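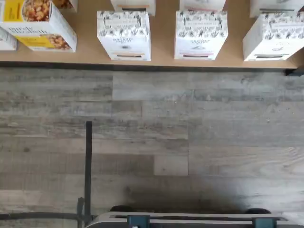
## December, getting on for nine in the evening

Kettle on, slippers on, and I have the kitchen table to myself, so I can write this up properly before I forget which box was which. I spent most of the day at Lendance, up to my elbows in breakfast, and I don't think I've thought so hard about cereal since I was seven and allowed to choose my own.

I got there just after eight with the heater in the car still blowing cold. The stockroom at Lendance is never what you would call cosy at that hour (I kept my scarf on until elevenses), but I do love it before the phones start. There is something very cheering about a good solid set of shelves, wooden boards on black metal, and a whole morning to put them right. I had my list from the Calloway order, my pencil, my flask, and a packet of Lavon shortbread I had promised myself I wouldn't open before ten. I opened it at twenty past nine.

The boxes with the plant drawings are my favourites, I'll admit it here where it can do no harm. White, with black leaves and stems and little flowers and sprigs sketched all over the top part, and then a plain white patch lower down for the small print. They look like something from the endpapers of an old gardening book, the sort my grandmother kept by the back door with seed packets tucked inside. I stood them upright with a bit of air between each one, so the drawings could be seen, and then I stood back and was pleased with myself for rather longer than the job deserved. The carton with the yellow panels went further along to the left. I do like a box that shows you the food in a bowl, all golden and toasted, even if my own bowl never comes out looking half as generous.

Mind you, I had to have words with myself about the spacing. The Calloway sheet says to leave a finger's width and I have always left a thumb's, and you wouldn't think it mattered, but over the length of a board it adds up and you find yourself with one carton in your hand and nowhere for it to go. I did the whole row, muttered, took it all off, wiped the board while I was at it, and did it again with a finger. Still prefer the thumb.

By eleven the feeling had come back into my toes and I had moved on to the granola. Now, pouches are a different sort of creature from boxes. A box will stand where you put it and a pouch has opinions. I've learned to give each one a pat at the bottom so it sits down into itself, the way you plump a cushion, and then to put them in staggered rows so that they hold one another up. The purely elizabeth ones are rather handsome, with a clear window so you can see the clusters, and different coloured panels for the flavours. There is a Pecan Cinnamon with an orange one, which I think I should like very much with stewed pears. I wrote "pears" on the back of my hand so I wouldn't forget, and then of course washed my hands before lunch.

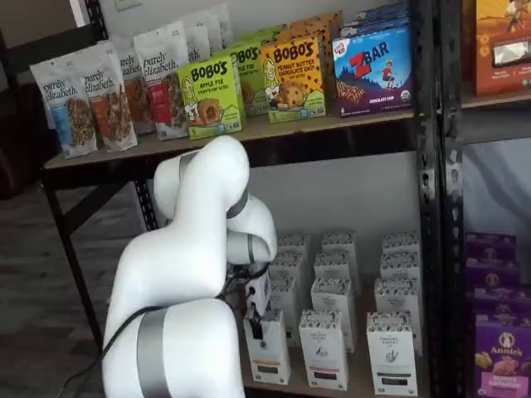 Loron rang at midday and said the granola ought to go down at waist height, where people reach first, and that the top board should be kept for the lighter things. I said granola was hardly heavy. Loron said I wanted to try lifting a full case of it, and I had to allow that this was fair, having lifted one myself that very morning and made a noise like a door. We left it that the pouches would stay up top until the new year, and then we'd see. I have written it on the calendar so that it can't be said I didn't.

The oat bites beside them gave me no trouble at all. Bobo's, in nice square-shouldered boxes, and one of them is Apple Pie, with a smiling lady drawn on the front in cartoon style and a yellow-green so bright it woke me up better than the tea had. I'm a fool for anything apple. Mum used to make a baked apple stuffed with oats and brown sugar on the first really cold night, and we were each allowed to scrape one corner of the dish, and I can still tell you which corner was mine (back left, where it caught). I stood there holding a box of oat bites and thinking about that dish for so long that the light on its timer went off over my head and I had to wave my arms about to get it back.

Lunch was soup, too hot and then too cold. Afterwards I did the bars. They lie flat near the front in their purple wrappers and they slide about if you so much as look at them, and I've not yet found a way of keeping them tidy that lasts past the first hungry person. A shallow tray might do it. I must ask whether there's one going spare, or else bring in the one from under the geraniums and give it a good scrub. 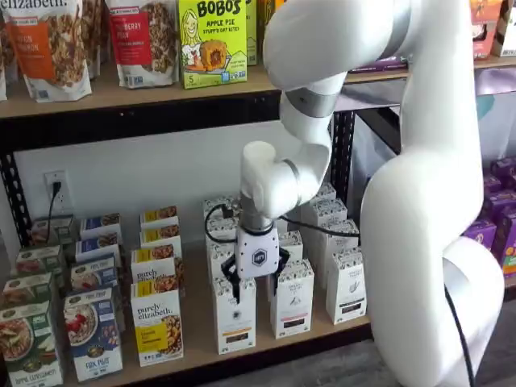
*Breakfast shelves at Lendance, granola up top and cartons below.*

The afternoon went on the paperwork, which I shan't dwell on. The Calloway sheet had 1004 down on one page and 1000 on the next, and it took me until nearly three to find that the missing four were samples and had been written in the margin sideways, in pencil, very faint. I was so relieved that I ate the last of the shortbread standing up. Then there were 15 labels to write out again in my best hand, as the old ones had curled at the corners, and I must say they look smart, though my sevens are getting more and more like my mother's.

Came home by the river road with the radio on. It was dark by then and somebody had put lights up in the big tree by the bridge, and I slowed down for it, and so did the car in front.

To remember for tomorrow: pears, ask about a tray, thicker socks, more shortbread. Tonight it is toast, and I'm going to have it by the fire with the good marmalade and leave the plate until morning.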